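1/ I moved to Skovholm seven months ago, and I still learn English mostly from small notices. Today a thread about the word "load".

2/ In my first week a neighbor asked me, "Are you doing a load?" I understood "road". I answered that I prefer the train.

3/ In my language we have two words, one for what you carry and one for what you wash. English takes one word for both, and then also "loads of time", "a load off my mind".

4/ My old course book from Pearce has 144 idioms. "Take a load off" is there, but the book does not say that it means please sit down. I stood for a long time.

5/ My favorite is still "loaded question" -- I imagined a question with a heavy bag.

6/ Does anybody know if people in Willness say "a wash" instead? I heard it there in November, from two different persons.

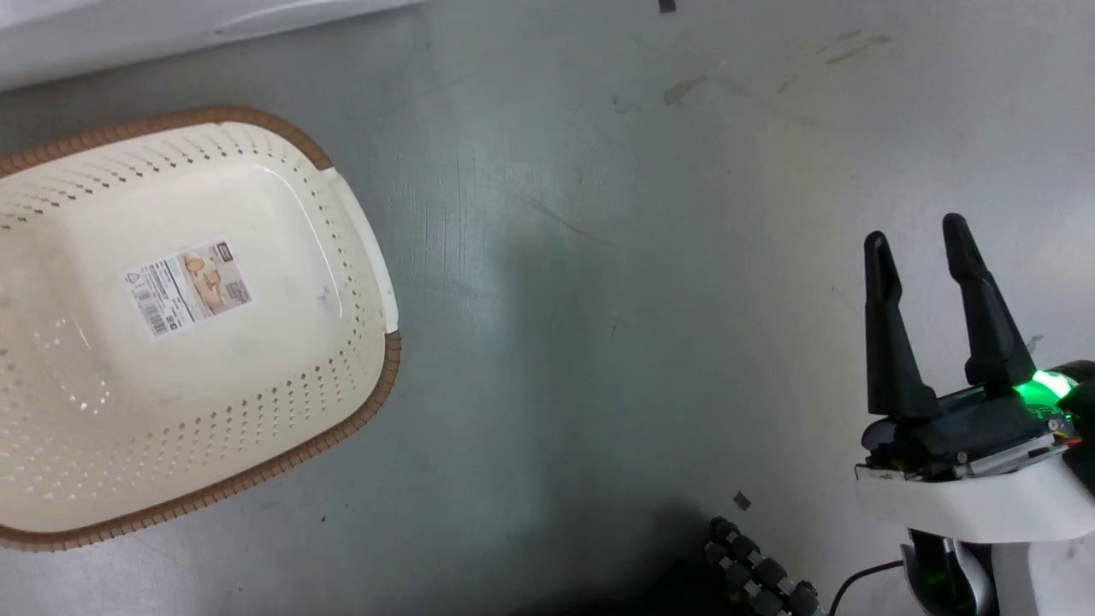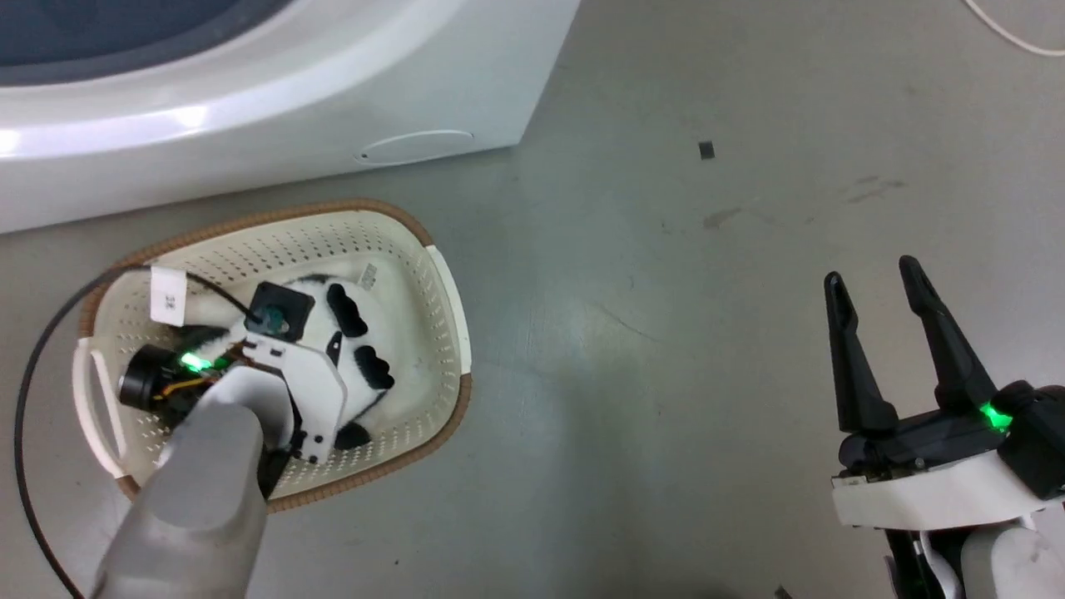
Laundry basket, both pictures. Washing machine in the second.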